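Modmont Tabletop Tidying – read me first

Hello, and thanks for picking this up. Modmont is a set of 147 short recordings of one very ordinary chore, which is getting the odds and ends off a tabletop and into a bin. We put it together at Stutora over one rather grey September, and these notes cover what's on the table and how the files are named.

The things

Most of what gets tidied is toy fruit, with a pear, a lemon, a dragon fruit and a little striped watermelon among the regulars. Mixed in with the fruit is a bit of everyday litter, crumpled or clear, the sort of thing left behind after lunch. The bin is olive green and lives near the back wall. The tabletop has a grey marble pattern – pretty, but see the note on clear plastic further down.
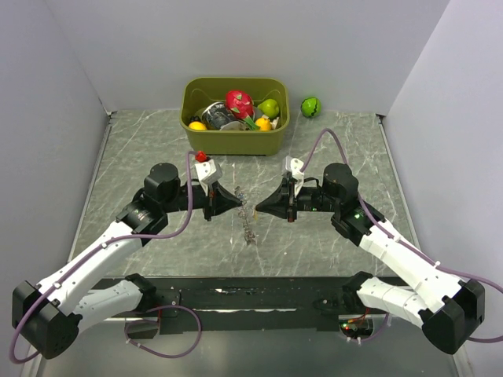 Dhillon wrote to ask whether fruit and litter ought to go in separate bins, as they would in any kitchen, and said the labels would be more useful if they did. It's a fair point, and we've gone back and forth on it. For now everything shares the one bin, but each item carries its own label (fruit or litter), so you can split them up however you like.

Clear plastic

Please be patient with the clear pieces. They're hard to pick out against a grey pattern, and our labels for them are the ones we trust least. If you find a wrong one, send us the recording number and we'll fix it in version 2.

Files

Recordings are numbered from 001 to 147, and the longest runs to 600 seconds. Anything over 300 seconds is kept in the folder called "long" – mostly the stubborn lemon ones. The item list is a plain text file called Delach, after the street our first office was on.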